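Section 4: Laying out the room before you switch on

Your Hagedorn air purifier will do a good job almost anywhere, but it does a great job in the right spot, and finding that spot is the fun part! Set aside a few minutes before you plug anything in. You only have to do this once per room.

You will need the base unit, the Elum filter (still in its wrapper for now), the Turnis sensor puck and the quick guide from the lid of the carton.

4.1 Choosing a place for the base unit

1. Walk the room and find the longest clear stretch of floor. The unit pulls air in low down on all sides and pushes it out at the top, so open floor is its best friend.

2. Leave 400 mm between the unit and the nearest wall, curtain or sofa. More is fine. Less will make the fan work harder and you'll hear it.

3. Check that the floor is level and firm. Wood, tile and short carpet are all good. On a deep rug, slide the flat plate from the carton under the feet.

4. Note where the fireplace and the outside doors are. These are the two places where air moves on its own, and the purifier should stand between them if the room lets you do that.
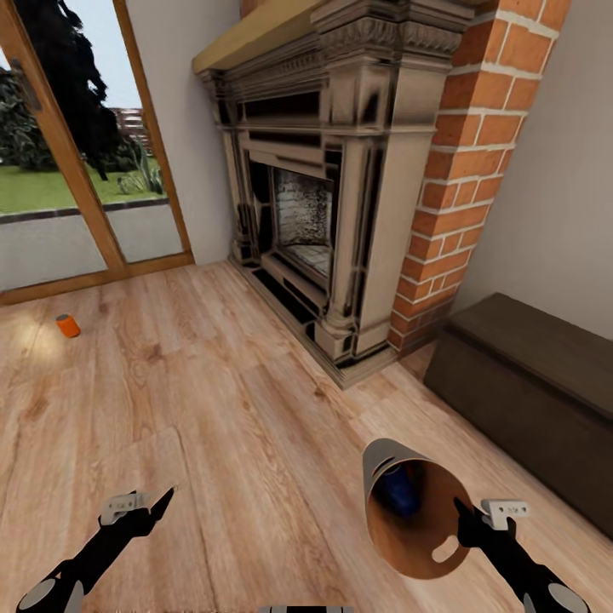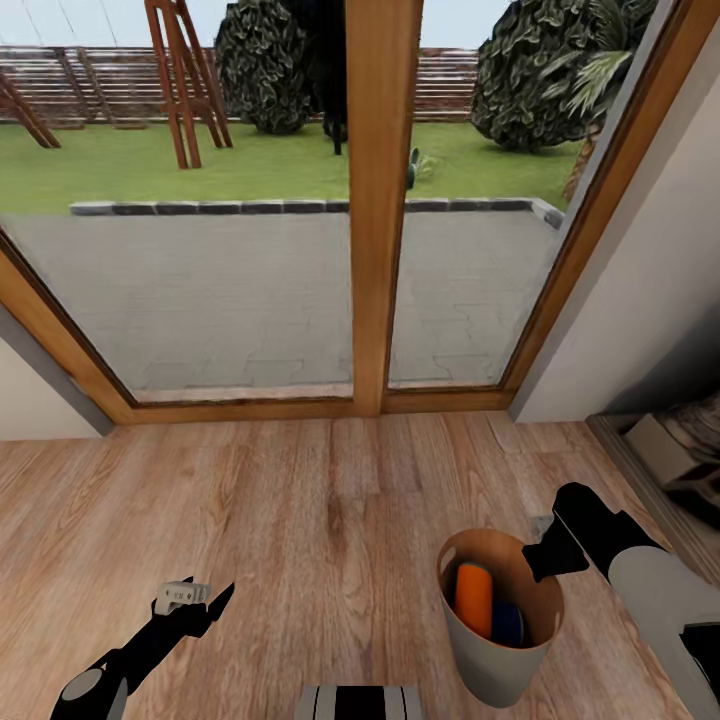 A fireplace on one wall and a glazed door to the outside: mark both on your room plan.

5. Draw the room on the grid inside the back cover. A rough sketch is plenty. Put an F for the fireplace, a D for each outside door and a cross where the unit will stand.

CAUTION: Never stand the unit on a hearth or in front of a lit fire. Let the fireplace cool fully before you move the unit anywhere near it.

CAUTION: Keep the power cord out of the doorway. Do not run it under a rug.

4.2 Placing the sensor puck

The puck is the clever bit - it reads the air on the far side of the room and tells the base unit when to speed up.

1. Pull the paper tab out of the puck. The ring blinks twice.

2. Set it on a shelf or side table across the room from the base unit, out of direct sun.

3. Wait 60 seconds. A steady ring means the two have found each other. If it keeps blinking, bring the puck closer and try again.

Note: Cooking smells can send the fan to full speed for a while, even from the next room. It will settle by itself.

4.3 Fitting the filter

1. Turn the lower cover to the left and lift it away.

2. Take the filter out of its wrapper. (Please do check this one! A wrapped filter lets almost no air through.)

3. Slide it in with the pull strap facing you, then turn the cover to the right until it clicks.

4. Plug in, press the top once and choose Auto.

The filter is good for 3,000 hours of running. The light on the lid turns amber when it is time for a new one. To reset the light after a change, hold the top button until it goes out, then go on to Section 5, Night Mode.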